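Unit 9 handout - Sorting and Putting Away
Home and Workroom Skills, evening group
Instructor: Marisol Villaseñor
Revised 6 July 2021

Read before class. Bring a pencil. The reading from Perrin (the short chapter on boxes, not the long one) is still required, sorry.

1. Where we left off

Last unit was kitchens - drawers, shelves, what goes at eye level. This unit is smaller. One surface, a few things on it, a box. People skip this stuff and go straight to closets, then get stuck halfway with the bed covered.

Words to know:
Field - the surface you work on
Item - anything with a place to go
Home - the place it goes
Stray - item with no home yet

2. The field

Clear it first. All of it. Wipe, let dry, then look at it for a second before you put anything back. Plain and pale is fine, plain and brown is fine. Busy tablecloths are bad for this, small things vanish on them. What you want is a plain stretch with no pattern at all, so your eye has nothing to do except find the item.

Light - even, if you can get it. One strong lamp from the side makes long shadows and you end up reaching for the shadow. Overhead plus window is usually enough.

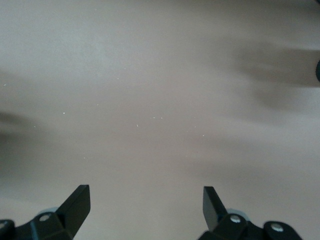 3. Covering the field

Brown paper. Cheap, comes on a roll, you can write on it. Pull it smooth before you start. Wrinkles make small things roll or tip, and a cube sitting on a crease is a pain to square up.

Cut long, then trim. Tape on the underside of the table edge, never on top. If the roll wants to curl, leave it weighted overnight.

You can draw zones in pencil if it helps:
left - things coming in
middle - leave clear
right - the box
Lefties flip it. After a few rounds you wont need the lines.

4. Box and item

The starter exercise is one item and one box. Sounds too easy. Do it anyway, slow the first time.

Item: small, bright, one color. Yellow is the best on brown, red is OK, green gets lost more than you would think. A toy block is the right size.

Box: wood if you have it. Wood stays put when you bump it, cardboard slides. Set it with the long side running away from you so your arm doesn't cross over it. Leave a gap between box and item, a real gap, so that the move is a move and not a nudge. 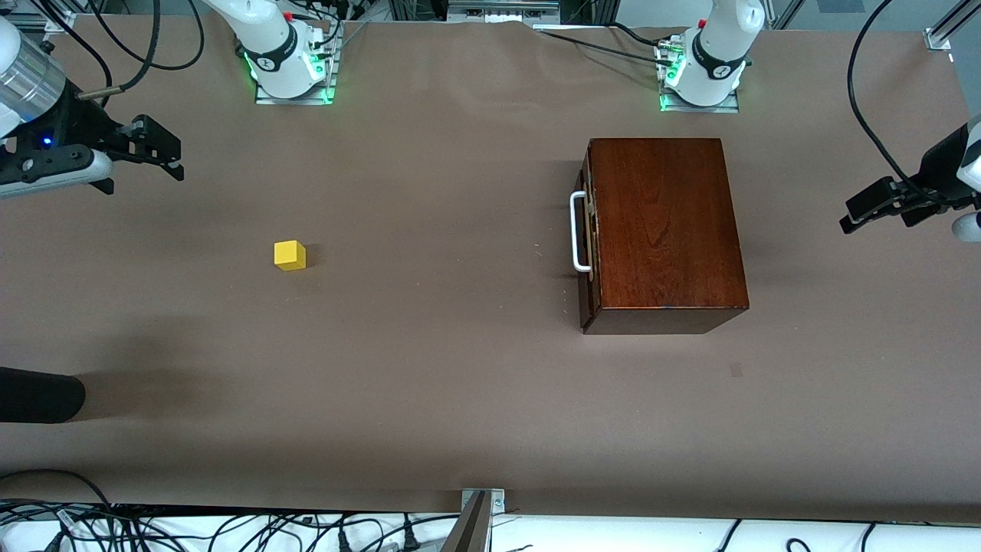 Keep the start position the same for the whole first set. Same spot, same box angle. Only change one thing at a time after that - move the item, or turn the box, not both. Timard calls this "walking the item" in the reading. I don't love the term but it will be on the review sheet so learn it.

Glossy finish on a box: looks nice, shows every fingerprint, and a shiny top will throw glare if the lamp is low. Turn the lamp, leave the box.

5. Practice sets

Set A - 30 moves, same start every time. No clock.
Set B - 30 moves, item starts somewhere new each time.
Set C - add a second item of a different color. Decide which goes first BEFORE you touch either one.

Total for the week should come to 100 with the warm-ups. Write down drops and misses, a drop is when it lands on the table, a miss is when you close on nothing. Dont erase the bad ones, I want to see them.

6. Common trouble

Item keeps ending up by the edge - you are starting too close to it. Shift everything in.
Box creeps - put a square of shelf liner under it.
Paper tears - too much tape, or old paper.
Bored - go to Set C early, fine with me.

7. For next time

Read Javow, the part on lids. Skim Saltevberg on drawers, skip the tables at the end. Finish Sets A and B, bring the tally sheet. Boxes with lids start in Unit 10, and in September we do whole shelves, so hang on to your leftover paper.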